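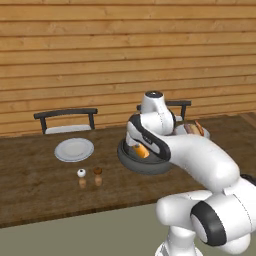 **Unit 2: Supplemental appropriations and the rescission power**

Reading: MacRitchie, *Notes on State Budget Practice*, chapter on midyear changes. The Kirkthorpe packet is needed for the problem at the end.

## 1. Terms

An *appropriation* is legal authority to spend up to a stated amount for a stated purpose. It is a ceiling. An agency that spends less has not broken the law unless the statute contains a minimum.

An *allotment* is the release of part of an appropriation, usually by quarter. The executive controls allotments in most systems, subject to whatever the budget act says.

A *rescission* cancels authority already granted. A *deferral* delays its use. Students often mix these up. After a deferral the authority still exists; after a rescission a new act is needed to restore it.

## 2. When the forecast falls

Most states must end the year in balance, but they differ on who acts when revenue drops. Three arrangements are common:

- The governor may cut allotments alone, up to a fixed share of each line.
- The governor proposes cuts and a joint legislative panel approves or rejects them.
- Only the full legislature may act, by a supplemental bill.

Struan MacRitchie treats the second as a compromise that favors the executive. The panel votes on a finished list and can rarely amend it. Compare the Gosselin article, which finds that panels bargain before the list is filed, so the recorded vote understates their influence. The two authors use different evidence. MacRitchie works from statutes and Gosselin from interviews.

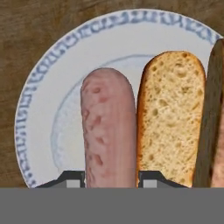 Transfers between lines raise a separate question. A transfer leaves the total unchanged but alters what the legislature decided. Many acts allow small transfers on notice and require approval for larger ones. Check whether the limit applies to each transfer or to the yearly total. If it applies to each transfer, an agency can split a large move into several small ones.

## 3. Problem

Kirkthorpe County's act permits transfers of up to $3,000 between lines without board approval. The roads office moves $275 from supplies to travel, then makes 50 further transfers of the same size between the same two lines.

1. Is board approval required if the limit is per transfer?
2. Is it required if the limit is cumulative? At which transfer is the limit first passed?
3. Draft one sentence that would remove the doubt.

Written answers are due before the February review session. Cite the section of the act for each answer.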